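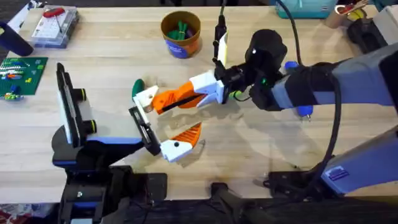

Mesa de trabajo de madera: el organizador transparente, con el destornillador de mango rojo sobre la tapa, y el vaso marrón y azul al fondo.

Buscar en Farnenico… Buscar

La mesa del taller en orden (sin guardarlo absolutamente todo)

Por la redacción de Farnenico | viernes, 16 de octubre de 2026

Desde que en julio publicamos la página sobre los cajones de la cocina nos habéis escrito muchos pidiendo lo mismo para el rincón de las herramientas, y la verdad es que teníamos muchas ganas de ponernos con ello. Quien tiene en casa una mesa para montar, arreglar o desmontar cosas sabe lo deprisa que se llena: un día dejas encima las tijeras, al siguiente un bote, luego una caja que «ya subiré al estante», y cuando te quieres dar cuenta estás apretando un tornillo con el codo apoyado en el borde. Nos pasa a todos, y no hay que disgustarse por eso. Una mesa en la que se trabaja va a tener cosas encima, faltaría más. Lo que buscamos es que el centro quede para la faena y que lo demás tenga su sitio alrededor, a mano pero sin estorbar.

Empezar por el centro

Antes de comprar cajas (¡que es lo primero que apetece!) conviene mirar cuánto sitio necesita lo que se hace de verdad en la mesa. Pon en medio el trabajo que tengas empezado, siéntate o quédate de pie como sueles estar, y mueve los brazos como si estuvieras en ello. Donde tropiecen las manos, fuera todo. En nuestra mesa lo marcamos con cuatro trocitos de cinta de carrocero, uno en cada esquina de la zona libre, y los dejamos puestos una semana entera hasta que la costumbre se quedó sola.

Los botes, los vasos y las cajas pequeñas van mejor al fondo, en fila, los altos detrás y los bajos delante. En los laterales ponemos lo que se coge y se suelta a cada rato. Y el borde delantero, limpio, que de ahí se cae todo.

El organizador transparente

Si solo vais a comprar una cosa, que sea una caja de plástico transparente con divisiones. Nosotros usamos una Natby de 16 huecos que compramos en Trorent hace ya varios años y que ha sobrevivido a dos mudanzas y a una caída por la escalera del trastero, de la que todavía nos acordamos porque estuvimos recogiendo arandelas hasta la noche.

Unos cuantos consejos que nos han ido bien con ella:

- Un solo tipo de pieza en cada hueco, aunque queden huecos medio vacíos. Mezclar «los tornillos parecidos» es pan para hoy.
- La etiqueta, en el canto y mirando hacia ti. En la tapa se tapa en cuanto apoyas algo.
- Antes de levantarla, los dos cierres bien apretados y una mano por debajo.
- Un hueco para lo dudoso: la tuerca que sobró, el muelle que nadie reconoce. Se revisa cuando se llena y, si no se sabe de qué es, al bote del metal.

La tapa cerrada sirve además de bandeja para el destornillador que se está usando. Es una costumbre muy cómoda, siempre que sea uno solo. Cuando ya hay tres encima, para sacar un tornillo hay que hacer una mudanza, y entonces pasa lo de siempre, que se deja el tornillo fuera.

Un mango rojo se encuentra antes

Parece una tontería, pero sobre la madera clara una herramienta de mango vivo se ve al primer golpe de vista, mientras que las de mango negro desaparecen entre cables y sombras. No hace falta cambiar las que tenéis: un par de vueltas de cinta roja o amarilla cerca del extremo y listo. Enrolladla tirando un poquito, con el mango recién desengrasado con alcohol, y cortad la punta en redondo para que no se levante la esquina.

Vasos y botes que ya no van a la cocina

El vaso desportillado, el bote redondo de las galletas, la cajita de color que da pena tirar: todos valen. Nos gusta que sean distintos entre sí, porque al final uno recuerda «lo del vaso marrón» mucho mejor que «lo del tercer bote por la izquierda». Si el vaso es alto y ligero, echadle un dedo de arena o unas cuantas tuercas viejas en el fondo, que así no vuelca al sacar algo deprisa. En los botes con tapa guardad lo que se usa de tarde en tarde, y en los abiertos lo de diario.

Con las cajas, cuidado con apilar. Dos, una encima de otra, se llevan bien; a partir de ahí la de abajo pasa a ser un sitio al que no se va.

Cables con una curva amplia

Los cables son los que más desorden hacen en una mesa, más que las herramientas. La tentación es dejarlos tirantes y pegados a todo para que ocupen menos, y con el tiempo sufren justo a la entrada del enchufe o del aparato. Un cable grueso agradece una vuelta generosa, que suba y baje sin dobleces, y un punto de sujeción a unos 30 centímetros de la conexión. Para sujetarlo preferimos la cinta de velcro a la brida, que hay que cortar cada vez que se cambia algo (y siempre se acaba cortando con prisa y con la cuchilla demasiado cerca del cable).

A los finos les va bien una banderita de cinta blanca con una palabra escrita. Con poner «lámpara» o «cargador» basta, y ahorra mucho rato de ir tirando de uno en uno a ver qué se mueve.

Mientras ordenáis los cables, pasad también la brocha seca por las piezas con tornillería a la vista y por las rejillas y aletas de metal, donde el polvo se agarra que da gusto. Con el aparato desenchufado, brocha blanda y de dentro hacia fuera.
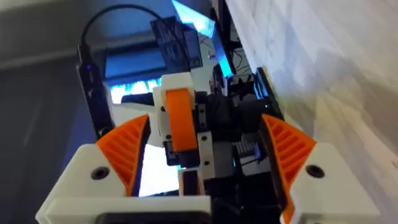 La madera, con poca agua

Para la superficie usamos un paño de algodón apenas humedecido y unas gotas de jabón neutro, siguiendo la veta, y enseguida otro paño seco. Las gotas de cola ya endurecidas salen con una tarjeta vieja de plástico, empujando casi en plano. Si queda un cerco pegajoso, una pizca de aceite de cocina en la yema del dedo, frotar, y después otra vez el jabón. Una vez al año le damos cera Fawzy en capa muy fina y dejamos la mesa sin tocar hasta el día siguiente, que es lo que más cuesta.

Y si tenéis una alfombra cerca, levantadla por la esquina de cuando en cuando. No sabéis la de tornillos que aparecen.

Cinco minutos antes de apagar la luz

Lo último del día, y con esto ya os dejamos tranquilos: el destornillador a su sitio, el organizador cerrado, los restos a la papelera y el trabajo a medias se queda donde está. Sí, se queda. Guardarlo todo cada noche aburre a cualquiera y al tercer día se abandona. Tapadlo con un trapo limpio si os preocupa el polvo, y mañana se sigue.

Contacto | © 2026 Farnenico | Volver arriba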